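Visit to the Allolen field station, December

The purpose of the visit was to see how the station stores and re-examines its moth and butterfly material, and to settle a query on two skippers from the Eston transect. Lorna Dunbar met me at the gate at 9.40. The station stands at the north end of Allolen Marsh, on the old drove, and the last stretch of road floods on spring tides. Visitors should check the tide table before leaving.

## Collection room

The reference collection holds 3607 set specimens, all local, in a single run of cabinets. Temperature is kept at 14 degrees and humidity is logged twice a day. Drawers are frozen in rotation against museum beetle, four at a time, and each comes back with a new slip giving the month of treatment.

Labels before the Fitzgerald bequest are handwritten and often give only a parish. Those from the bequest onwards carry a six-figure grid reference. Lorna is working through the older ones against the field notebooks and has so far placed 229 of them to within a kilometre. The remainder will stay at parish level unless more notebooks come to light.

The two skippers had been entered as Essex skipper on the colour of the antennal tips alone. Under the microscope one was clearly right. The other has the longer, slightly curved sex brand of a small skipper, and the tips look dark only through staining. The record has been changed and the transect total for that species drops by one. I had made the original entry.
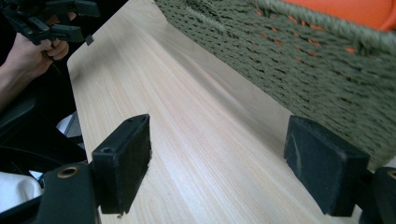 *Pale board with a fine, straight grain.*

## Light traps

Dušan Stojanović runs the trapping. Three traps are in use through the year: an actinic at the reedbed edge, a second actinic in the alder carr and a mercury vapour lamp behind the station. The vapour lamp will be replaced with an LED unit when the present stock of bulbs runs out. The two are to be run side by side on alternate nights for a full season beforehand, as catches from different lamps can't be compared directly.

December numbers are low. The previous night's catch was winter moth, mottled umber and one very worn December moth, all from the carr. The reedbed trap had nothing in it. Dušan puts the poor showing there down to wind and would like to move the trap behind the bank, but that would break a long series at the same spot. No decision has been taken.

The list for the reserve stands at 224 species of macro-moth. Micros are recorded but the list is incomplete, with about 67 awaiting confirmation by dissection.

## Wultisum sheets

The station now enters its counts through the Wultisum recording form, in place of the old card system. The form refuses a record with no life stage, and larval records have risen as a result. It also rejects any date range longer than one night, so traps left out over a weekend have to be entered against the last night with a note. Our own group leaves the date range open. If we are to exchange data next season we will need to change our practice or split the file by hand.

## Points to follow up

- Send Lorna the photographs of the Eston genitalia slides.
- Ask for a copy of the drawer treatment slip.
- Check our remaining Essex skipper records for the same error, starting with the worn males.
- Return the borrowed key to the plume moths, which is overdue.

I left at 3.15, ahead of the tide.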